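Posted 5 Aug 2021 in Fixings and fasteners

**Steel socket screws in aluminium arms: seized on one side, loose on the other**

I have a Ledo folding awning over a back door, fitted by the previous owner. The arms are aluminium bars and each pivot is held by a steel socket screw going straight into the aluminium, with no insert. The screws on the left arm work loose over a season and need nipping up every March. The screws on the right arm will not move at all. The key has started to round out one of the sockets, so I have stopped.

There is white powder round the heads on the right side. None on the left. The right side faces the weather and the left is sheltered by the wall of the extension.

What I would like to know:

- how to get the stuck ones out without stripping the arm
- whether to use threadlocker or grease when they go back in, as the two seem to do opposite jobs
- whether I should change the screws to stainless, which the man at the hardware counter recommended

I have a decent set of keys, a hot air gun and a small blowtorch. I would prefer not to use the torch near the fabric. The makers do not list the arm as a spare any more, so a ruined thread is a ruined awning.

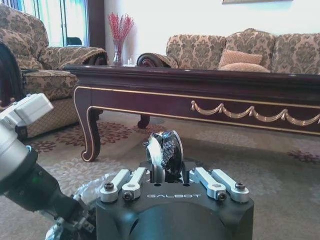 **padstone**

Stainless will make the powder worse if it goes in dry. The white stuff is aluminium oxide. You have two different metals touching with rainwater between them, and the aluminium is the one that gets eaten. Plated steel is a little kinder until the plating wears off, then you get rust as well.

Use grease. I have never used threadlocker on anything outdoors and nothing has fallen off.

**drybench**

I agree with the above on the cause, but not on the grease. Grease on a pivot screw that already works loose will make it work loose sooner. Treat the two sides as separate faults.

*Stuck side.* Clean the socket out first with a pick. Dirt at the bottom stops the key going fully home, and most rounded sockets start that way. Put penetrating oil on the head and, if the hole goes right through, on the far end too. Leave it for 30 minutes, then try. If there is no movement, oil it again and leave it overnight.

Next, heat. Aluminium expands more than steel for the same rise in temperature, so warming the arm opens the hole slightly around the screw. The hot air gun is the right tool. Take the fabric off or shield it, wipe away all the oil before you start, and heat the bar and not the screw head. Stay well under 200 °C. Above that you risk softening the bar, depending on the alloy, and any paint will suffer.

Turn the key a small amount tighter before you try to undo it. This often cracks the oxide. Then work back and forth, a little further each time. Do not use a ball-ended key for this. If the socket is already rounded, tap in a Torx bit one size too large and accept that the screw is scrap.

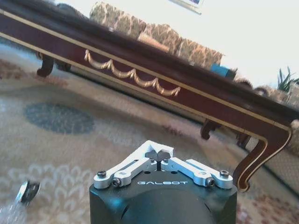
Refitting depends on what the screw is doing. A screw that clamps two parts solid needs enough tension to hold itself and will rarely shift if the threads are clean. A screw that acts as a pivot cannot be pulled up hard, or the joint binds, so it has to be held some other way. Bars that slide or adjust are a third case. Where there is a long slot, like the one in the upper bar of the left-hand linkage in the photo, put a flat washer under the head, wide enough to bear on both sides of the slot. Without one the head digs into the edges, the anodising breaks, and corrosion starts there.

*Loose side.* Check for wear before reaching for any product. Push the screw in by hand and rock it. If it rocks, the thread in the aluminium is worn and threadlocker will only hide it for a while. Fit a wire thread insert. The kits include the drill, tap and insert, and the job is not difficult if you can keep the drill square. Morelli sell them singly if you do not want the whole box.

If the thread is sound, degrease both parts and use a medium-strength threadlocker. I use Zostance medium, and the sheet gives 4 hours before the joint is loaded. It also fills the gap between the threads and keeps most of the water out, which deals with part of the corrosion problem. On the weather side I put a smear of zinc-free anti-corrosion paste under the head only, after the threadlocker has set round the shank.

On stainless: acceptable with threadlocker or paste, poor without. Buy the same length as the original. A longer one can bottom out in a blind hole and feel tight when it is clamping nothing.

**vundow_shed**

Same trouble here with a garden gate. I drilled mine out and put a bolt and a nyloc nut right through. Ugly, but it has done 9 years. You need room for the nut behind the arm when it folds, so measure that first.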